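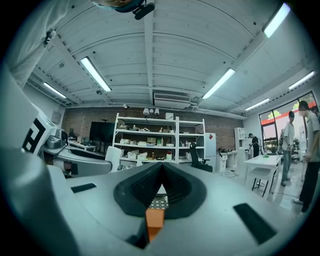 Plafond ondulé blanc, poutres blanches, tubes fluo.

La lumière du soir, suite (et pas fin)

Vite fait parce que j'ai une lessive qui tourne et que je dois ressortir après. Plusieurs messages depuis le dernier billet, tous sur la même question : est-ce que j'ai enfin réglé mon histoire de lumière dans le salon. Réponse courte : presque. Réponse longue ci-dessous, désolée.

Donc rappel pour celles et ceux qui débarquent. Appart loué à Rostaddale, deuxième étage, côté cour. Une seule arrivée électrique au plafond, pile au milieu de la pièce, évidemment pas au-dessus de la table. Une ampoule là-dedans et le soir on a tous l'air malade. J'ai vécu comme ça presque deux hivers. Deux hivers ! À manger mes pâtes sous une lumière de salle d'attente.

Le premier réflexe, idiot, ça a été de mettre plus fort. Plus fort = mieux, dans ma tête. Sauf que non, plus fort c'était juste plus malade. Les ombres sous les yeux, le mur du fond tout plat, et moi qui allais me coucher tôt par dépit. Ensuite j'ai mis moins fort et là je ne voyais plus ce que je coupais. J'ai entaillé la planche, le torchon et un peu le pouce.

Ce qui a changé les choses, c'est une soirée chez Rirkina, le petit resto en bas de la côte, celui avec la porte verte. Aucun plafonnier. Que des lampes basses, posées n'importe où, une sur le comptoir, une par terre derrière le ficus, une sur le rebord de la fenêtre. Et on voyait très bien son assiette. J'ai passé le repas à regarder les lampes, la soupe a refroidi.

Rentrée chez moi, j'ai éteint le plafond. Pour de bon. J'ai scotché l'interrupteur, un bout de ruban de masquage, et il y est encore. Sans ça la main y va toute seule, on ne lutte pas contre une main.

Il fallait des lampes, du coup. J'en avais une, moche, héritée d'une coloc. Direction le dépôt-vente Miranda, un samedi, erreur, c'était bondé. Trouvé quand même un pied en laiton un peu tordu avec un abat-jour qui sentait le grenier. L'abat-jour est parti à la poubelle, le pied est resté. Il penche. J'ai calé avec un carton plié, puis avec un carton plié plus joli.

Et puis la folie : la Skamoven. Liseuse sur pied, bras articulé, 200 euros. Oui. Je sais. J'ai tourné autour pendant des semaines, j'ai fermé l'onglet, rouvert l'onglet. Je l'ai prise en octobre avec l'argent que je mettais de côté pour un manteau. Le vieux manteau a tenu, la lampe est derrière le fauteuil et j'ai relu plus de livres cet hiver que les trois années d'avant. Est-ce que ça valait ça ? Je pense que oui. Demandez-moi quand il gèlera.

Petit point technique, on me l'a demandé. Je ne suis pas électricienne, prenez ça comme l'avis d'une fille qui a acheté trop d'ampoules.

Les watts, oubliez, regardez les lumens. Pour la liseuse, 800 lumens, c'est bien, orienté vers la page et pas vers la figure. Pour les petites lampes d'ambiance, environ 200, ça suffit largement. Au-dessus, ça redevient un plafonnier déguisé.

La couleur : blanc chaud partout. J'ai fait l'erreur de mélanger, une ampoule jaune d'un côté, une bleutée de l'autre, et on aurait dit que la pièce avait deux saisons. Si vous devez en garder une froide, mettez la dans le placard.

La hauteur : plus bas que ce qu'on croit. Sous le niveau des yeux quand on est assis. Celle du coin est carrément au sol, derrière la plante, elle fait des feuilles immenses sur le mur. Ma préférée. Elle a coûté trois fois rien.

Les rallonges, en revanche, l'enfer. Ça court partout. J'ai acheté une multiprise avec un interrupteur au pied, comme ça j'allume tout d'un coup en entrant, clac. Par contre ne branchez pas le radiateur dessus, hein. Je le dis parce que j'ai failli.

Reste la cuisine. Et là je sèche. Pas de fenêtre, un plan de travail minuscule, un tube sous le meuble haut qui clignote quand il est de mauvaise humeur. Il fait un bruit aussi, un petit grésillement, que j'entends depuis le lit si je laisse la porte ouverte. J'ai changé le tube. Ça grésille toujours. On m'a dit que c'était le ballast, j'ai hoché la tête comme si je savais ce que c'était. La propriétaire doit « passer voir ». Elle doit passer voir depuis le printemps.

En attendant je cuisine avec la lampe tordue posée sur le frigo. Pas idéal, elle chauffe un peu et elle éclaire surtout le haut du placard, où je découvre une poussiére que j'aurais préféré ne pas connaître. Mais les oignons ont une jolie couleur, au moins.

Autre truc, les matins. Je m'étais concentrée sur le soir et j'avais zappé qu'en hiver je me lève dans le noir. Les lampes douces à 7 heures, mauvaise idée, je me rendors debout dans le couloir avec ma tasse. J'ai testé le simulateur d'aube d'une amie pendant une semaine : bien la première fois, ensuite mon cerveau a compris l'arnaque. Si quelqu'un a une solution qui ne passe pas par le scotch à décoller, je prends.

Les bougies, puisqu'on me pose la question à chaque fois : non. J'ai des rideaux longs et zéro discipline.

Liste de ce que je cherche encore, si vous vendez ou donnez dans le coin : un abat-jour en tissu, diamètre moyen, clair, pas à franges. Une petite lampe à pince pour la cuisine. Un variateur qui ne fasse pas vibrer les ampoules, j'en ai essayé un, il chantait.

Bon la machine a fini, elle bipe. Je relirai pas, tant pis pour les fautes. La prochaine fois je vous parle des rideaux, j'ai dess choses à dire sur les rideaux.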